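4. Folding and sorting jerseys (team wash box, guide for helpers)

Read section 3 first if the bags are still tied. Questions go to Heike Böttcher, or leave a note on the Astness shelf.

4.1 Before you start

1. Clear a flat padded surface. Sofa seat, ottoman, bench cushion, all fine. Bare floor no.
2. Wipe hands. Sunscreen and hand cream leave marks on white trim.
3. Take jerseys out one at a time. Do not tip the whole bag — they tangle at the sleeves.
4. Check the care label before anything goes near an iron. Label is usually on an inside seam, low down on one side. If it's missing, treat as cool wash, no iron.

Note: the box holds 2 stacks, adult and youth. Keep them apart even when the box is half empty. Sorting them again took Nele most of an evening in October.

4.2 Laying out

1. Put the jersey down front side up. Sideways on is easiest if you are sitting, neck to your left, hem to your right.
2. Open out both sleeves. One away from you, one toward you. OK if the near sleeve hangs over the edge a little.
3. Pull gently at the hem, by the corner, until the lettering sits flat. Small wrinkles in plain fabric don't matter. Creases through a number do. 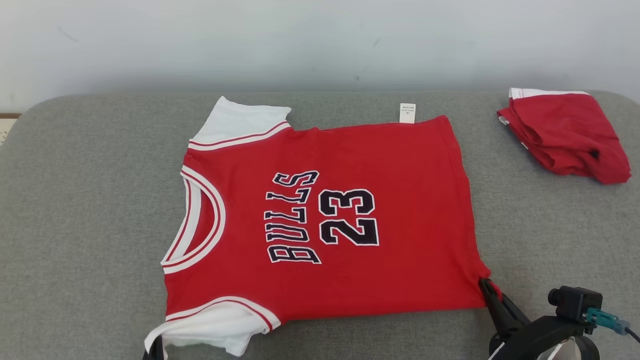

4. Smooth from the neck down to the hem with the side of your hand. Don't rub the print itself.
5. If a label sticks up from the seam, tuck it back in. Otherwise it ends up on the outside of the fold and looks untidy on the shelf.

Caution: never pull on the collar band. It stretches and doesnt come back. Same with cuffs.

4.3 Folding

1. Turn the jersey over so the print faces down. Smooth again, quick pass.
2. Fold the far side in to the middle. Lay the sleeve straight back along the fold, cuff pointing to the hem.
3. Same with the near side. Edges should meet or overlap a bit.
4. Bring the hem up to just under the collar.
5. Fold once more if it's going in the box. Leave it at one fold for the open shelf.
6. Flip over. Number or name should show on top. If you get half a number, go back to step 4 and move the fold.

Note: big prints crack if they are folded on the same line every time. Shift the fold a couple of fingers' width from last time. Anil Naidu puts a sheet of tissue inside the older ones, worth copying if there is tissue in the drawer.

4.4 If it slips or bunches up

Soft knit slides on woven seat fabric, mostly near the rounded front. Don't try to rescue a half-done fold.

1. Let go of it completely.
2. Find the striped trim first. On a red jersey with white sleeves it is the quickest thing to spot in a heap, and it tells you where the sleeve or collar is.
3. Pick up by the shoulder seams, give one shake, lay down again further back on the cushion.
4. Start over from 4.2 step 1.

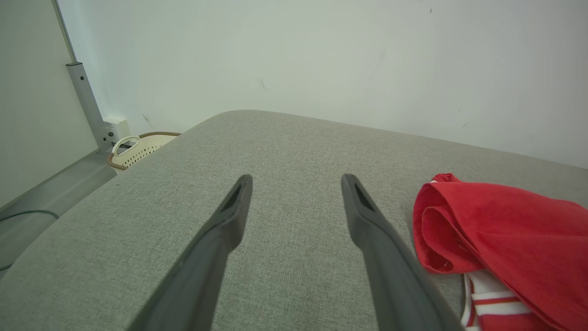
4.5 Putting away

1. Adult sizes left, youth right. Print up, folded edge toward you so the stack can be counted with out lifting.
2. Stop when the stack is level with the rim. Lid must close without pressing.
3. Anything with a loose thread or a lifting letter goes in the Musthorpe bag — not back in the box.
4. Damp ones over the rack, unfolded. Check them next morning and fold then.
5. Initial the card inside the lid.

Caution: no sprays in the box, no scented sachets. They yellow the white parts.

Spare tissue and blank cards: second drawer, under the tape.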